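Home Journal Older entries Newer entries Photos Links Contact

November

Went to the open day at Galindo this afternoon. Left the apartment at one, missed the first bus, and got there a little after two. The place is farther out than I thought, past the tile warehouse and then a long block with no sidewalk. Brisa Villaseñor was waiting at the door with my name tag. She had spelled my last name wrong but I wore it anyway.

They had 81 people signed up and put us in small groups. Mine had Brisa, a retired couple, two high school boys, and Faustine Collet, who I had not seen since she left Pralari. She does purchasing for a restaurant group now and wanted to know if any of this was ready to buy. She asked that at every stop and got a different answer each time.

The first half hour was a talk with slides. Dariusz Kurek gave it. He runs the kitchen project and has a quiet voice, and the fan in that room is loud, so I missed parts. What I wrote down: they are working on dishes because dishes are hard. Plates are slick, they overlap, and clear glass gives the cameras trouble. There is a small camera mounted at the wrist of the arm, and they save what it sees on every run so they can go back over it. He said run 172 was the one they still argue over. I didn't catch why.

Then we went through to the kitchen setup, which has a dark marble counter with pale veins in it and a coral-red wall. I had expected gray panels and cables. There is a wire rack for the plates and the arm works right up against everything.
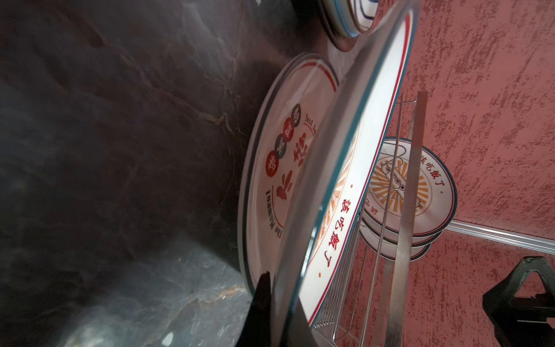 We stood behind a strip of tape on the floor and watched for maybe twenty minutes. It is slow. The arm moves, stops, moves a little more, stops again. The boys got bored and went to find the snacks. I liked it more than the talk. Faustine asked what happens with a chipped plate and Dariusz said they throw chipped ones out before a session, same as she would.

The plates with the Chinese writing on them got the most questions from our group. One kind says "time to eat," which the retired man read out loud for us. He spent four years in Taipei for work. After that he told us a lot about Taipei.

Leonie Leitner took us through the last room, where they repair things. Mostly drawers of parts and a bench. She let us hold a spare finger from a gripper. Lighter than I would have guessed. I asked how long they last and she said it depends who is running the session, and looked over at Dariusz.

Coffee and almond cookies after. Put my email on the list for the spring visit. Faustine drove me as far as the station, so I was home by six — leftover soup, and I washed my own dishes. Need to call Rutilio Cervantes back about the car before he sells it to somebody else.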